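So apparently the way to fold a sweater in 2025 is "file folding". You fold it into a little brick and stand it up in a drawer like a paperback. I have questions.

Question one – who has drawers deep enough for a winter sweater standing on its end? Mine are shallow and one of them sticks.

I watched a 67-minute video from a storage outfit called Gullberg and 18 minutes of that was the fold. One fold. The rest was them selling me dividers.

They say chunky knits "hold their shape" once they're filed. I tried it with 3 of mine. They held their shape until I shut the drawer, then they lay down like tired dogs.
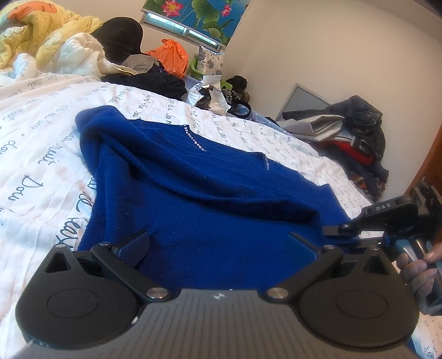 Varghese

Blue one on the bed, sleeves folded in, which is as far as I got before I started doubting the whole business. The rhinestones at the neckline are my real problem. Every guide says fold to the middle, and nobody's guide has rhinestones in it. Do they go inside, where they snag the fuzz? Or outside, where they snag the next sweater?

Also please note the pile of dark clothes on the right with the red thing in it. The method says everything comes out of the closet first. Fine. It came out. Where does it go while I'm learning to fold?

"Use a clean flat surface." It's a bed. It has a printed sheet, a yellow comforter, a cap, a jacket and a basket on it or near it. I'd love to meet the person with a spare clean flat surface.

Somebody in the replies says to hang them instead. No. I hung one in August and by the time I wanted it, it had shoulders like a coat rack.

Current position: fold the sleeves in, fold it in half, put it on a shelf. My grandmother did it that way and never bought a divider in her life.

If you file your sweaters and they're still upright in a month, send me proof. I'm not saying you're lying – I'm saying I want to see the drawer.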